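Restalmont Adds Wide-Format Rug and Tapestry Care Line to Its Textile Finishing Range

FLINDUDDEN, April 30, 2025 — Restalmont, a maker of cleaning and finishing products for woven goods, today announced the release of the Barkomau line, a set of low-moisture cleaning products for rugs, tapestries and other flat textiles used in homes, hotels and public buildings. The line replaces the company's earlier two-step wash system and will be sold through existing trade dealers.

The Barkomau line has 3 products: a dry pre-treatment powder, a low-foam surface cleaner and a fiber rinse. All of them are supplied as concentrates. They are meant for use on wool, cotton and wool blends with fast dyes. They are not approved for silk, viscose or any textile with metal thread, and the product sheets state this on the front page.

Work on the line began after dealers reported that the older system left too much water in thick pile. Slow drying can cause browning at the fringe, shrinkage along the warp and a sour smell in the foundation yarns. The new surface cleaner is applied as a damp foam and taken up with a soft brush and a vacuum head, so that most of the liquid stays in the upper part of the pile. The rinse is applied with a hand sprayer and blotted with white cotton towels.

"The old process worked on thin flatweaves and gave trouble on anything heavier," said Valter Vik, product manager for textile care at Restalmont. "We changed the surfactant, cut the amount of liquid and rewrote the instructions. Users who know the old system should read the new sheet from start to finish before opening a container, as the mixing order is different."

The formula was tested over 13 weeks at the company's finishing shop in Flindudden. The test group was made up of 63 textiles, most of them machine-woven rugs, with a smaller share of hand-knotted pieces and wall hangings. Each was checked for color transfer, change in size and residue. Pieces that showed color transfer in the first spot test were taken out of the wet trial and cleaned with the powder only. The results are given in the technical file, which dealers may request.

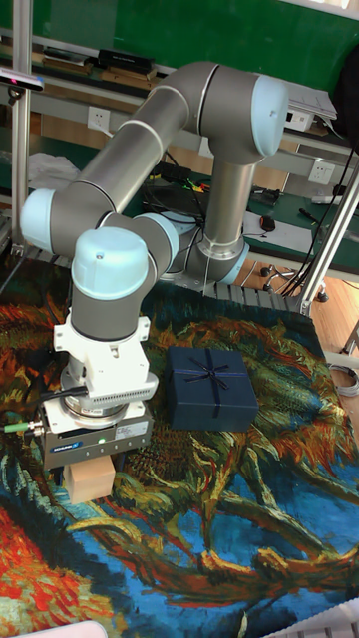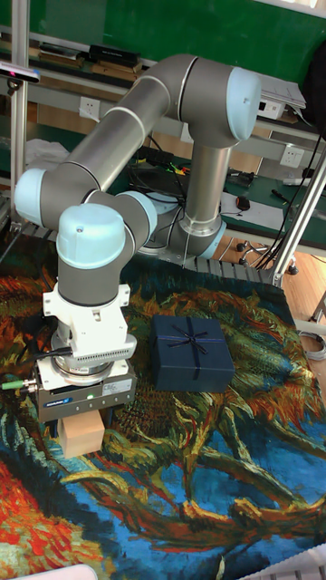

Patterned textiles need a longer spot test than plain ones. Dyes used in one weave often come from more than one batch, and a dark border may hold its color while a red or blue in the center does not. A tapestry like the one spread over the work surface in both photographs should be tested once in each color before any foam is applied, including the small outline colors that are easy to miss. The test area is dampened with diluted cleaner, covered with a white cloth and left under a flat weight for 2 minutes. Any tint on the cloth means that the wet products should not be used.

Restalmont also advises users to clean patterned pieces in the direction of the pile and to work in overlapping strips from one end to the other. Starting in the center and moving outward can leave a ring that shows up on light grounds. Fringes are done last, by hand, on a separate towel. Heavy pieces should be dried flat with air moving on both sides — a slatted rack is suitable — and should not be folded or rolled until a moisture meter gives the same reading at the edge and at the center.

Training sessions for dealers and cleaning contractors will be run by Gunnel Bakke, who heads technical service at the company. The course covers fiber identification, spot testing, dilution and the handling of old repairs, such as glued backings and rewoven corners. Written course notes will be handed out at each session.

"Most of the complaints we handle come down to dilution," said Bakke. "People add more concentrate when they see a heavy stain. That leaves residue, and the residue picks up soil again. A second pass at the stated strength is the correct answer."

The powder and the surface cleaner are available to order now. The fiber rinse will follow once the present stock of the older rinse has been sold. Distribution will be handled by Halvorsen, which has carried Restalmont products in the trade since February of last year. Containers of the earlier two-step system remain usable until the date printed on the lid, but the two systems should not be mixed on the same textile. Where a rug has been cleaned with the older wash, it should be rinsed with plain water and fully dried before the new surface cleaner is applied.

Safety data sheets, dilution tables and the list of approved fibers are available from Halvorsen dealers and from the Restalmont technical service desk in Flindudden.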